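How to Clean, Flatten and Store a Folding Paper Fan

Paper fans wear out at the folds. The paper gets soft along each ridge, dust settles in the valleys, and after a few summers the fan no longer closes into a neat stick. Most of this can be put right at home in an afternoon, plus a night of waiting.

These steps are for ordinary paper fans, the kind sold as party favors or souvenirs. If your fan is hand painted, very old, or worth real money, take it to a paper conservator.

What you need

A clean table with a smooth, hard top
A soft, dry makeup brush or small paintbrush
A white vinyl eraser
Wheat starch paste or methyl cellulose
Thin Japanese tissue for patching
Wax paper
A strip of cotton ribbon
A flat weight, such as a heavy book

Set up the table

Use a white or very light surface if you have one. Small tears and pinholes are easier to find, and you can see how much dirt is coming off the paper. Wipe the table and let it dry fully before you put the fan down. Wash your hands and skip the hand lotion.

Keep drinks on another table. One drop of water will leave a ring on most fan papers.

Open the fan

Hold the fan at the pivot with one hand. With the other, move the outer guard stick a little at a time. Old glue sometimes bonds two pleats together, and a fast flick will rip them. When you reach a stuck pleat, stop and slide a thin piece of wax paper between the layers.

You do not have to open the fan all the way. A partial arc is enough for cleaning, and it puts less strain on the paper. Lay it flat and keep the middle pressed down lightly while you look over the pleats.
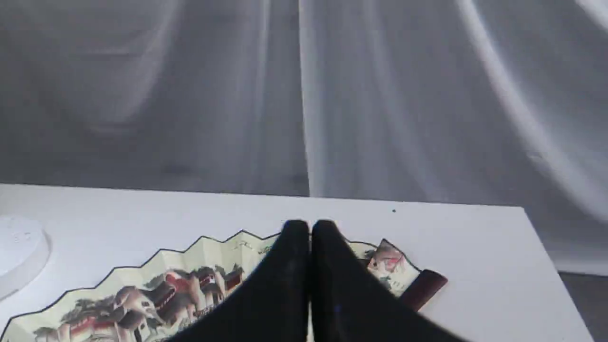

Photo: Gervásio Leite / Flanside

The zigzag along the upper edge shows you what kind of shape the folds are in. On a fan in good condition the peaks are even. A peak that droops or spreads wider than its neighbors has a weak fold, and you should check it for splits.

Dust the pleats

1. Start at one end of the fan and work across.
2. Brush from the pivot out toward the paper edge, following each valley.
3. Tap the brush clean after every few pleats.
4. Turn the fan over and brush the back.

For smudges, rub lightly with the eraser in one direction only, always away from the fold. Test it first on a spot near the guard stick. If any color comes up, stop there and leave the smudge alone.

Do not use a damp cloth, baby wipes or bread. Bread is an old trick that leaves crumbs and oil in the paper.

Patch a split fold

Tear a strip of tissue slightly longer than the split. A torn edge blends in better than a cut one. Brush a thin coat of paste on the strip, blot it once on scrap paper, and set it on the back of the fold. Press with a fingertip, then cover with wax paper.

Let the patch dry for 4 hours with the fan open. Closing it early can glue the pleats together.

Regular clear tape is a poor choice. It turns yellow, and the adhesive creeps out to the next pleat.

Reset the folds

Once everything is dry, close the fan slowly, guiding each pleat with your thumb. Work from one guard stick to the other. If a pleat wants to fold the wrong way, open the last two or three and try again.

Wrap the closed fan in wax paper, tie the ribbon around it loosely, and leave it under the book for 17 hours or so overnight and into the next day. The ribbon should hold the paper without denting it.

Storing it

Keep the fan closed in a box, away from sunlight and heating vents. Attics and basements are both too damp for part of the year. A long pencil box lined with acid-free tissue works well for one or two fans. The paper can also go brittle in dry winter air, so if you take a fan out in December, give it an hour in the room before opening it.

If you would like to display the fan open, use a stand that supports both guard sticks and change to another fan every few months. Tacks and pins through the paper will start new tears.

Last updated 2026-05-07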